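Anyone else getting a kitchen robot? What happened to your hours?

Forum: Back of House > Prep and Production

prepcook_dana
So we're getting a two-armed robot on prep at the place I work. I'm at Urholm, we do boxed lunches for offices, and on a big day it's 2000 boxes out the door by 11. There are 8 of us on the early shift. Management told us in March that nobody loses a job and that the robot is for "the boring part," meaning picking fruit out of the crates and getting it into bowls for the cutters. I've been the boring part for almost 15 years, so you can guess how that went over with me.

I'm not here to rant (ok, a little). I want to hear from people who already have one. What did your day look like after? Did they keep your start time? Did you end up just standing there watching it?

slicerdicer
We got one last year at a salad plant. Start time stayed the same for the first couple months, then they moved half of us to 6 instead of 4:30. I liked it. A couple of the older guys hated it because the early premium went away with the early start. Ask about that NOW, before it's running, and get it in writing.

prepcook_dana
Ugh, the early premium. That didn't even cross my mind. Adding it to my list.

mojo_z
Hi, Mojtaba Zamani here, I'm on the setup side for a job like this one (different company, we're called Wirnar, so I can't speak to what Urholm bought). Slicerdicer is right about getting the shift pay stuff in writing. I'd add one more thing: ask who gets trained to work alongside it, and whether that comes with a pay step. Somebody has to teach it where stuff goes, deal with it when it misses, and call it when a crate comes in bad. Around here that's been people from the prep line and it does pay more, but only because they asked.

Before anything touches a real kitchen we run the job in simulation, over and over. Fruit, bowl, board, some shelving close enough to get in the way. It's slow, fussy work and I think it helps people to see how ordinary it is. One of our runs, right hand on the fruit, left hand free over by the shelf unit:

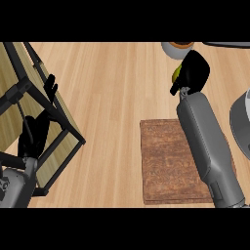 Re: the sim picture

prepcook_dana
Ok, thank you for posting that, I was picturing something way more dramatic. Is that a lime?

mojo_z
Lime or pear, take your pick, you only get a sliver of it behind the gripper. We swap the fruit around between runs. Limes are pretty friendly. Ripe pears are the ones that make me sweat.

old_line_cook
I'm going to be the grump. That thing is holding one piece of fruit. ONE. I can grab four limes in a hand without looking and have them on the board while I'm telling somebody a story. All that money and two big gray arms for a lime.

slicerdicer
You can do that at 5 am. Can you do it at noon with your wrist taped up? I couldn't. I had two cortisone shots the year before ours came in and none since. Ours is slower than me and I don't care one bit.

old_line_cook
Fair about the wrists. I still say you lose something. When you're the one handling the fruit you notice the bad case before it gets to the cutter. You smell it. Does it smell it?

mojo_z
No. That's a real gap and I'm not going to pretend otherwise. Where it's gone well, somebody still opens and checks every crate. Where it's gone badly, a manager figured that step could go too, and then the cutters were finding the mush at the end of the line and getting yelled at for it.

amini_nights
I work nights at Amini (bakery side, they do fruit tarts) and what surprised me was how quiet it got. We used to have three people around the fruit table and now it's one person and the machine. The work is easier on me, sure, but I miss the talking! I used to know everybody's kids' names. Now I put in earbuds and the shift just kind of goes by. I brought it up with our lead, Pejman Ahmadpour, and he moved the packing table over so we at least face each other. Small thing, made a big difference for me.

prepcook_dana
Oh man, that one gets me more than the money does. The fruit table is where we talk. It's kind of the whole reason I still get up for it.

nedis_temp
Temp worker here, I've been sent to Nedis a bunch this year. "Nobody loses a job" usually means nobody on payroll. They used to call for 8 temps for holiday weeks and this time they called for a lot less. I'm not mad at the machine, but when a company says no layoffs, somebody should ask about the temps.

slicerdicer
Yeah. That happened at ours too and I didn't say anything at the time. Should have.

old_line_cook
And there it is. Everybody's wrists feel great and the temps are home with no check.

mojo_z
I don't have a good answer for that one. We get told the number of stations and the hours, we don't get told who used to be standing there. I'd still rather see the crate lifting go to a machine – I've seen what it does to people's backs – but nedis_temp is right that it should get asked out loud.

prepcook_dana
Ok, we have a sit-down with the manager Friday, so my list so far: early premium in writing, who gets trained and does it pay, who opens the crates, what happens with the temps at the holidays, and can we please keep the tables close enough to talk. Anything I'm missing?

amini_nights
Ask what you're supposed to do when it stops. Ours stopped in the middle of a shift the first week and we all just stood there looking at each other, then did the whole order by hand with the knives still in the wash. Make sure they keep enough boards and knives out.

old_line_cook
Ask if they're keeping the coffee machine.

prepcook_dana
Lol, that's going on the list too. I'll post after Friday.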